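Softening stiff denim before first wear?

threadbin
Posted 2/3/23
I bought a pair of raw denim jeans from Skundow and they stand up by themselves. The label says cold wash only, hang dry. Has anyone softened a pair like this without losing the dark color? I don't want to fade them, I just want to be able to sit down.

mossycuff
Soak them inside out in cool water with a cup of white vinegar for an hour, then hang them by the waistband. I did this with my Zanau pair and lost very little dye. They were still stiff the first week but the knees gave way after that.

I do my dye baths for small stuff in the kitchen. 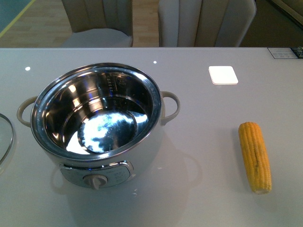
Pot and corn, kitchen table

For jeans, use the bathtub. You need them lying flat or you get lines where the cloth folds, and those lines stay.

hemline28
I don't agree on the vinegar. I've tried it on two pairs and could not tell them from the pair I soaked in plain water. What softens denim is movement. Wear them around the house for a few evenings and do some squats.

Also check the shrinkage before you soak anything. Mine is 100 percent cotton, not pre-shrunk, and it came up nearly 3 inches short in the leg. I had already hemmed them — my mistake.

threadbin
The tag on mine says style 741 and nothing about shrinkage. I haven't hemmed them yet. Should I soak first and then hem?

mossycuff
Yes, soak first, every time. The order I use:

1. Turn the jeans inside out, close the button and zipper, and soak in cool water for an hour. Press them down now and then.

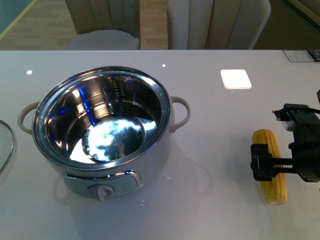

2. Drain the tub and press the water out with your hands. Don't wring them.

3. Hang from the waistband in the shade. Pull the side seams straight while the cloth is damp.

4. Put them on when they are almost dry and walk around until they finish. Then mark your hem.

Step 4 is uncomfortable but it sets the waist. Wear old underwear because the blue comes off on everything, including light couches.

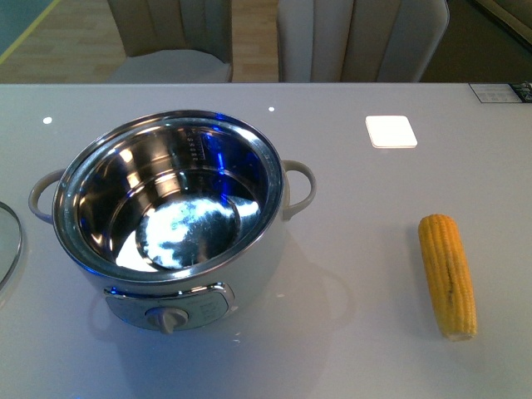 paleselvage
Skip step 4 if the jeans are already snug. I did that with a Mathebula pair in July and popped a belt loop getting them off. Letting them dry all the way on the hanger worked fine for my next pair.

hemline28
Agree with that. And fabric softener is a no from me. It coats the cloth and the jeans go baggy at the seat.

threadbin
OK. Plain water, no softener, dry on the hanger, hem after. I'll try the vinegar on an old Wasent jacket first and see if it does anything.

mossycuff
Fair enough. Rinse the jacket twice or it will smell like salad dressing until the next wash.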